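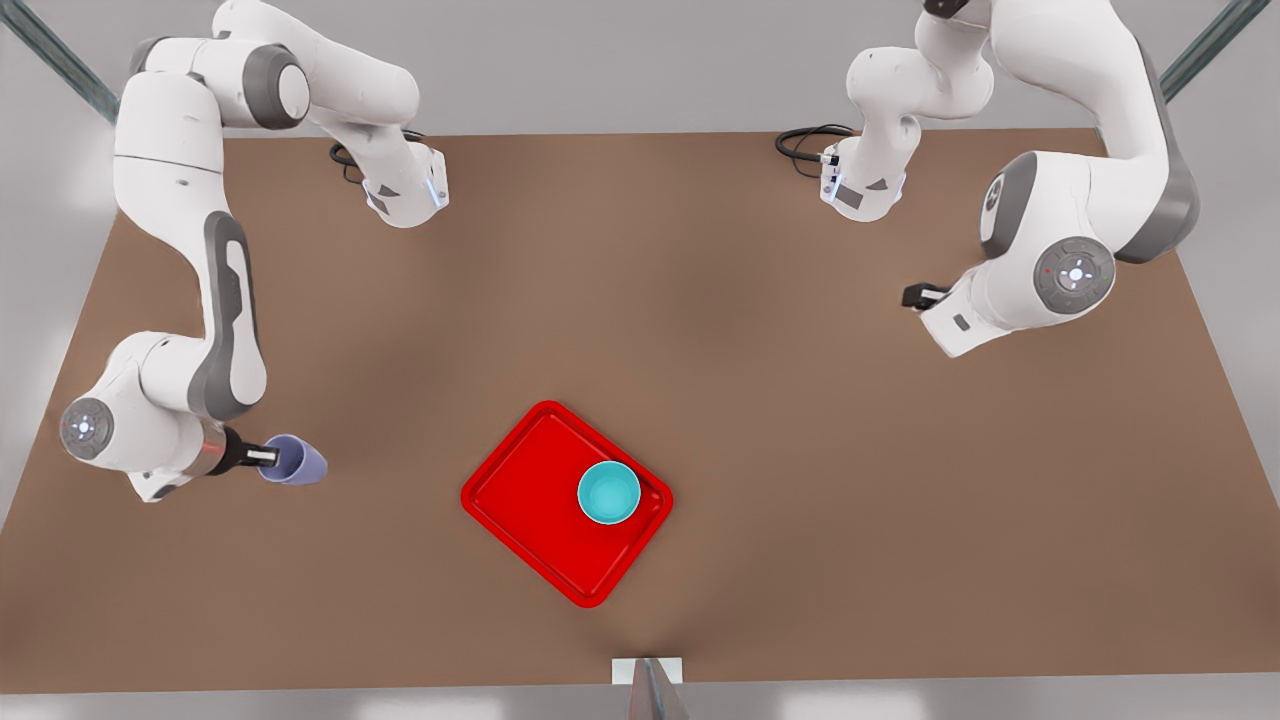 Equipment Planning for a Two-Arm Tabletop Cell
Project report, Dromon group

1. Purpose

The department intends to set up a two-arm cell for teaching and small manipulation projects. Our task was to prepare a purchase plan: what to buy, in what order, how much floor and bench space to reserve, and which items can wait until a second budget period. The report doesn't cover control software in any depth. All layout work was carried out in simulation, with no hardware on site.

The test task was moving cups onto a tray. It is simple, but it uses both sides of the table and it sets a lower limit on gripper opening, reach and table size. If a layout can't manage cups and a tray, it isn't worth pricing.

2. Layout

Both arms are mounted along the same long edge of the table and reach forward over the work surface. We also considered mounting them on opposite edges. That gives better coverage of the far corners, but it places a base where a student would want to stand, and it needs a cable run on two sides of the room. The shared edge was chosen in the second review.

Cables were left out of our first model, which was a mistake. In the current model each arm has a coiled cable behind its base that comes forward onto the tabletop, and this takes up space we had counted as free. The purchase list now includes cable trays under the table and a longer lead for each arm, so that the slack can be kept off the surface.

The tray was tested both square to the table and turned diagonally. With the tray turned, a cup can be placed from either side without the wrist passing over one already set down. The tray position should be marked on the real table with tape. A machined fixture was priced and dropped.

3. Suppliers

Three suppliers were compared. Prices below are in pounds and exclude delivery.

Gamard offers the arms and grippers as a package. The package price is favourable, but spare fingers are sold only in sets, at 442 per set. Lead time was quoted to May.

Cisarura offers a table frame with corner posts, and will drill the mounting edge to our drawing for 305. Without drilling the work falls to the department workshop, which is booked until the end of term. We recommend paying for the drilling.

Raptis supplied the lowest quotation for cable trays, leads and an emergency stop box, almost 428 as a bundle. The quotation did not state whether the leads are rated for repeated bending. A written answer should be obtained before the order is placed.

4. Order of purchase

Stage A: table frame, drilled; emergency stop box; cable trays and leads.
Stage B: both arms, with grippers, in one order.
Stage C: 2 spare finger sets; spare cups and tray; overhead lighting if required.

Buying one arm first and the other a year later was discussed at length. It spreads the cost, but the package discount is lost and there is a risk of receiving a revised model with a different mounting pattern. Volkan Yalçınkaya argued for the split order on the grounds that the first group of students will only need one arm. The rest of the group did not agree, and his costing is kept as Appendix B.

5. Limits of the work

Contact between the fingers and the cup is idealised in the simulation. Grip force settings from the model should not be copied to the hardware. Finger wear is not modelled either, so the quantity of spare sets is an estimate based on expected hours of use.

Floor space was checked against the room plan only. The plan shows a radiator on the north wall which may have been moved - this needs to be measured before the frame is delivered.

Comments

petra_m: Did you get a reply from Raptis on the leads? We had ordinary ones fail at the connector within a term.

V. Yalçınkaya: Not yet. I have asked again and added a line for the flexible type in the costing.

labtech4: Agree with paying for the drilling. Please check the bolt pattern against the supplier's latest drawing before you send ours out.

owen: Is Appendix B available anywhere? The link on the course page gives me the old version.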